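The Angle of the Edge: Satish Chacko on Hand Tools and Tired Wrists

Satish Chacko has spent most of his working life measuring how people hold things. He started with garden shears, moved to paint scrapers and for the past several years has worked almost entirely on kitchen tools, first at Kulkarni and now at Linine, where he runs a small test kitchen on the second floor. The room has four sinks, a long bench set at adjustable heights and a rack of force gauges. We talked there for most of a morning in May.

The subject was repetitive hand work in commercial kitchens, and specifically the prep shift, which starts before anyone else arrives and consists largely of vegetables.

"People assume the problem is force," Chacko said. "They picture somebody sawing at a squash. Force matters, but a prep cook rarely works near the limit of grip strength. What hurts them is a moderate load, with the wrist bent, repeated for two hours."

His group's most recent study followed 35 prep cooks at hotel and hospital kitchens over a full season. Each wore a thin sensor on the back of the hand and another on the forearm, and the difference between the two gave the wrist angle. The cooks were also asked to rate discomfort at the end of each shift on a simple scale. The study logged 329 shifts in all. Several were discarded because the forearm sensor had slipped during the work and the angle could no longer be trusted.

The result Chacko talks about most concerns sideways bending of the wrist, toward the little finger. Ergonomists call it ulnar deviation. He prefers to demonstrate it by holding out a hand and tipping it as if pouring from a pitcher.

"When the wrist is straight, the tendons run through the joint in a fairly direct line," he said. "When you tip it, they have to turn a corner. They will do it all day, but there is a cost, and the cost goes up if the fingers are also gripping hard."

A traditional paring knife held for peeling produces a good deal of this bending. So does a straight swivel peeler when it is pushed away from the body. The cooks who pulled the tool toward themselves, with the handle across the fingers, kept a straighter wrist on average. They also gripped less tightly, although the difference in grip was smaller and Chacko is careful about how he states it.

"I would call the wrist finding solid and the grip finding suggestive. The gauges we used for grip were not as good. We had to fit them around handles that were never designed to be instrumented, and every layer you add makes the handle thicker, and a thicker handle changes the grip. We are measuring something we have already disturbed."

Handle diameter is a long-running argument in the field. A thin handle forces the fingers to close further, and the muscles that flex them are weaker in that position. A fat handle spreads pressure across the palm but cannot be controlled as finely. Catalogs tend to present soft, oversized grips as the safe choice for everyone. Chacko does not agree. In his bench trials, cooks with small hands did worse with the largest handles, and some of them reported soreness at the base of the thumb that they had not had before.

He also distrusts soft coatings in wet kitchens. The material feels pleasant in a store. After a few months in a commercial dishwasher it can become slick, and the cook compensates by squeezing. One hospital kitchen in the study replaced its coated tools halfway through the season with plain ones of the same shape, and the end-of-shift scores moved very little. He had expected them to get worse.

"That was a useful correction for me," he said. "I had assumed padding was doing more work than it was."

Sharpness is a different matter. Chacko regards it as the least expensive improvement available to any kitchen. A dull edge raises the force needed for each stroke and also makes the stroke less predictable, so that the hand braces against a slip before one happens. Bracing is hard to see on video, but it shows clearly in the forearm readings.

Knives are usually on some kind of sharpening schedule. Peelers are not. In most of the kitchens he visited, a peeler was used until a cook complained, and then for a while longer. His suggestion is to treat it as a consumable and replace it every 3 months in a busy kitchen.

"A chef will spend 120 dollars on a knife and have it professionally ground," he said. "The same chef will hand the new hire a peeler that has been in the drawer since the building opened. Then the new hire peels carrots with it until lunch."

Replacement alone does not solve the problem of how the work is arranged. The cooks with the highest discomfort scores were not always those with the poorest tools. Many stood at counters that were too low, which made them lean forward and lift the shoulders. Others did all the peeling in one block, then all the dicing in another. Where tasks were alternated in short periods, scores at the end of the shift were lower, even though the total amount of work was the same.
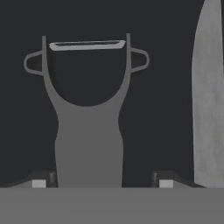 Estíbaliz Cordero disagrees with part of this. Alternating tasks sounds sensible in a report, she wrote after reading an early draft of the findings, but each change means washing down a board, moving bins and finding space, and in a narrow kitchen that time comes out of somebody's break. She would put the money into adjustable counters first and look at the schedule afterward.

Chacko accepts the objection. The kitchens that alternated tasks successfully, he said, had room for two boards side by side. The Studel kitchens, which did not, tried it for two weeks and stopped. He now recommends that a manager measure the bench before changing the rotation.

The next phase will take place at Brindenow, a catering firm that has agreed to let the group adjust counter height by individual cook. The protocol is still being written. Chacko wants to include left-handed cooks in larger numbers, having had too few the first time to say anything about them. He also wants a better grip gauge, and has been testing a thin film that can be wrapped under the cook's glove and leaves the handle alone.

Asked what a kitchen could do in the meantime without a study or a budget, he took some time to answer.

"Raise the board," he said. "Put something solid under it and see if the shoulders come down. Most of them do."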